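# About Drasance

Hello, and thanks for clicking through to the page most people skip! I run Drasance, a small sewing and mending school up a flight of stairs on Ollivent Street, above the old seed merchant's. I teach people to take up trousers, put in zips, patch elbows and (if they stick with me long enough) make a coat they'd be happy to be seen in.

I started with one table, one second-hand machine and a kettle. The kettle has been replaced twice. The machine is still going, and it lives by the door where the beginners can get at it.

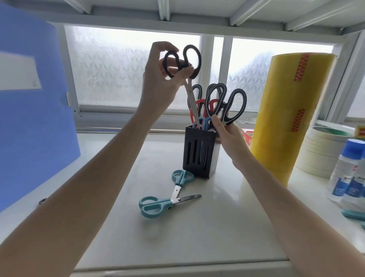
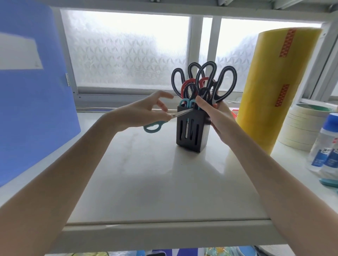
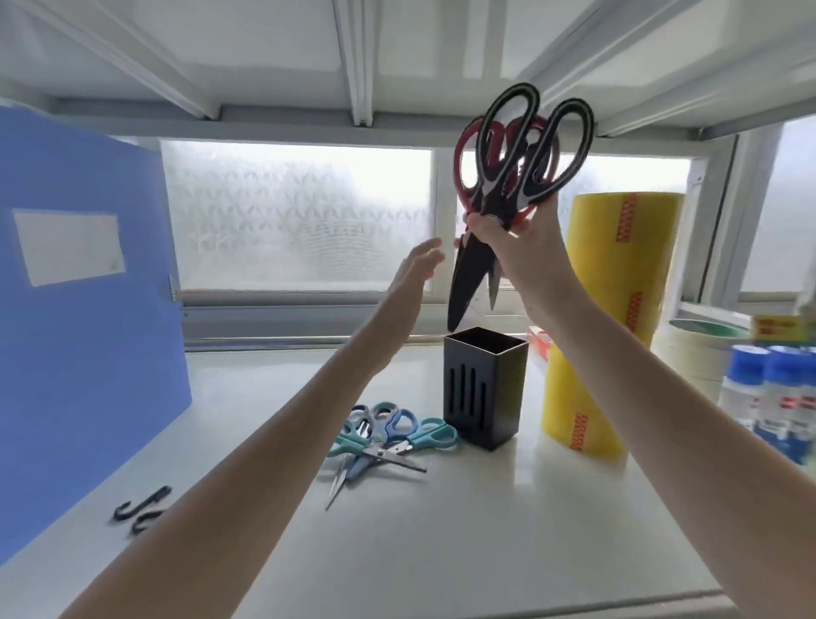

*Scissors and their black holder, with a pair of hands at work.*

## How I ended up doing this

I trained as a pattern cutter and spent years at a workwear firm called Sident, mostly on overalls and kitchen jackets. It was good, steady work and I learned more about pockets than anyone needs to know. When the cutting room moved away I didn't fancy moving with it, so I put a card up in the launderette offering to show people how to hem their own curtains. Six people rang. I'd only got chairs for four, so two of them brought their own.

That turned into an evening class, then a second one, and then somebody asked if I'd do a morning for people who work nights. I still run that one. It's the quietest group of the lot and they get through the most biscuits.

## What we do here

The beginners' course is where nearly everyone starts. You'll learn to thread up, sew a straight line, sew a curved line (harder than it sounds, sorry) and finish a drawstring bag and a simple apron. I keep the groups small because I like to get round to everybody, and I can't do that if I'm climbing over people's feet.

After that there's the mending bench. Bring whatever's broken – a split seam, a moth-eaten jumper, the coat with the lining hanging out – and we'll sort it between us. You do the sewing, I do the pointing. I won't do it for you while you sit on your phone, although I've been asked!

There's also a coat course, once a year, starting in August so that you've something to wear by the time it gets cold. It's long and it's fiddly and there's a bit in the middle with the collar where people go rather quiet. A place costs £285, with the interlining and the canvas included. You bring your own cloth. If you're not sure what to buy, ask me first, please, before you fall in love with something that frays when you look at it.

## The remnant room

Most of our practice cloth comes from Yousafzai, the fabric warehouse by the canal, who let me have their roll ends. I've got over 3000 pieces on the shelves now, sorted by weight and then by colour, except the tartans, which have a shelf of their own. Students can help themselves to anything from the bottom two rows. Upper rows are £1 a piece and the money goes on needles and thread.

I'm very fond of that room. If I'm not answering the phone, I'm probably in there refolding things.

## Coming to see us

You're welcome to pop up and have a look before you book. The stairs are steep, and I'm afraid there's no lift, but I also teach the beginners' course at the library hall, where it's all on the level. Ring the middle bell and give it a good long press, as I can't hear it over the machines.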